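Tea, plum jam and 23 years of evening classes: meeting Floarea Ardeleanu

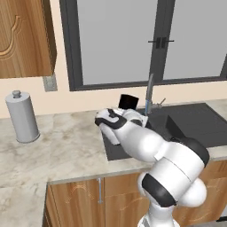

So how did you end up teaching people to make jam?

"My neighbour asked me to show her daughter, and the daughter brought two friends along. By the next September I had a class."

Floarea says this while pushing a plate of toast at me, and I've only been in Rarthorpe long enough to take my coat off. I'd come to talk about her evening classes, which she has been running for 23 years now, first from home and then at the old school on the hill. I left with 3 jars and a very sticky notebook.

She grew up with plums. Her grandmother cooked them outdoors in a big copper pot, all day and well into the night, with hardly any sugar. "We children had to stir," she says. "You stirred until your arm hurt and then your cousin stirred. I hated it! Now I'd give a lot for one more of those nights."

The plum butter she teaches is still more or less that one, only in the oven – low heat, door open a crack, a wooden spoon every half hour. I asked how you know when it's done. She drew a line through the jam on my saucer with her finger. "If the line stays, stop. If you're not sure, stop anyway, because burnt plum is horrible."

What does she make of thermometers? "Fine for marmalade. I own one. It's in a drawer somewhere."

Her old pupil Thư Phan turned up halfway through the second pot of tea (she'd heard there was toast) and told me about her first go on her own, a gooseberry jam that set so hard she bent a knife in it. "I rang Floarea at eleven at night," Thư says. "She told me to warm it up with some apple juice and go to bed." She now sells at the Drevholm market and swears by green gooseberries, picked early, with a bit of elderflower. Floarea thinks elderflower is perfume and said so, twice.

I wanted to know about sugar, as I always cut it down and then find fur on top by Christmas. Floarea was quite stern with me. For a kilo of strawberries she won't go under 380 grams, and that jar lives in the fridge and gets eaten within the month. "Less sugar, smaller jars," she says. "People want less sugar and a huge jar. Why?"

The new term starts in September with damsons, then quince. She's had Darius Costache asking for a chutney evening for ages and she's finally given in, though he has to bring his own onions.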